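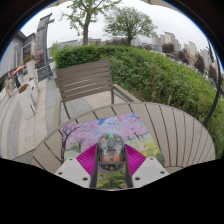

Hand-held gripper: finger opening is read wrong when I hold rounded objects
Posted in: Home robotics > Grippers and hands
Viewed 2,794 times

Tainá Trindade

Good afternoon to all. I am building a small arm at home, with some hours in the shared workshop at Kindthorpe when I need the bigger tools. For teaching the arm I made a hand-held gripper, with the same fingers as the arm will have, and a camera looking forward over the fingers. I take the gripper in my hand, I pick things up and put them down, and afterwards the arm should repeat the movement.

The position of the hand is good enough for me. My problem is the opening of the fingers. I do not have a sensor in the handle. The software looks at the camera image, finds the two dark grey finger strips and calculates the distance between them. With boxes and other things with flat sides this works well. With rounded things it does not. My worst object is a computer mouse with a transparent smoky shell, where the inside parts are visible. When I hold it between the strips, the calculated opening jumps between two values, and one of them is much smaller than the mouse. If the arm repeats this, it wants to squeeze harder than I did, and the motor controller (a Nodusent board, the small version) goes into overload and stops.

What I have tried already:

I lowered the exposure of the camera. The jumps became fewer but did not go away.
I calibrated again with spacer blocks, from fully closed until fully open. The curve is clean.
I recorded both inside, on the kitchen table, and outside, on a round table with slats. Outside is worse. I have 56 recordings and I would be sorry to throw them away.

The fingers have magenta ribbed pieces on the outer side and the strips on the inner side, in case this is important. The ribbed pieces bend when I press, this is the intention. The strips follow the bending.

My two questions: is it a mistake to measure on the strips? And can I save the recordings that I have, or must I do everything again?

Thank you for your patience with my English and with my software.

Casimiro Cantero

Hello Tainá. I had nearly the same trouble two years ago, so I will write a bit long.

Yes, I would say it is a mistake to measure on the strips, for two separate reasons.

The first reason is the color. Your strip is dark grey, and the lower rim of such a mouse is often dark also. For a program that looks for a dark edge, the rim can look like the continuation of the strip. Then it believes that the strip goes further to the inside than it does, and your opening becomes too small. The transparent shell makes this worse, as there is no clear border between the object and what lies behind it. And a table with dark gaps between the slats gives the program more dark lines to be confused with. I think this explains why you see two values and not a general noise.

The second reason is mechanical. With a rounded object the finger bends around it, and the strip does not stay straight. Where do you measure, then? At the tip, in the middle, at the base? With a box it is all the same. With a mouse you will get a different number at every height. Your calibration with blocks is clean exactly for this reason, the blocks have flat sides.

What I would do: put a marker on each finger base, on the rigid plate which carries the finger, and measure the distance between the markers. The base does not bend. The number you get is how far the mechanism has closed, and this is also the number your arm understands, if it has the same mechanism. How much the fingers bend is then the same on both, provided you made them from the same material. Please check this also. I printed one pair with a different filling than the other pair and lost a whole weekend of November.

I used flat black and white markers, glued on. Matte paper is better than glossy paper. Be careful that the object does not cover them when it is wide.

For the overload: put a current limit on the controller anyway. I have mine at 700 in the settings (milliamps). Even with perfect measurement there will be one day when something goes wrong, and it is cheaper when the motor simply stops pushing.

Welington Rezende

just use a potentiometer in the handle. cameras are for looking at things

Gleice Lacerda

Casimiro is right about the base plates. I only add something for the old recordings, as he did not write about it.

If your plates are visible in the camera image, you can maybe save them without markers. Light plates with dark round screws are quite easy to find. Choose one screw on the left plate and the same one on the right plate, and follow these through the video. You need to do the calibration one time again with your spacer blocks, but this is an hour of work and the recordings stay as they are. I did it with a simple template search, nothing modern. Where the search is not sure, I take the value from the frames before and after. The hand does not close so fast that this would be a problem.

Check the lens first. If the screws are near to the border of a wide lens they are distorted, and you must correct this before you measure the distance. I forgot it in the beginning and my gripper was, according to the numbers, wider than my desk.

About the answer from Welington: it is short but I would not ignore it. A sensor in the handle does not care about the sun. The disadvantage is that you have one more cable, and the time of the sensor and the time of the video must fit together.

Tainá Trindade

Thank you very much, all three. I tried the way of Gleice with the larger screws, the ones toward the inside, and on the first few recordings the jumps are gone. The lens correction was needed, I had a difference of 2 millimeters before it. For the new recordings I will glue markers like Casimiro.

One question is still open. When the mouse sits a little to one side, one finger bends more than the other, and I do not know yet if the arm will do the same. I will write again when I have tested it with the current limit on.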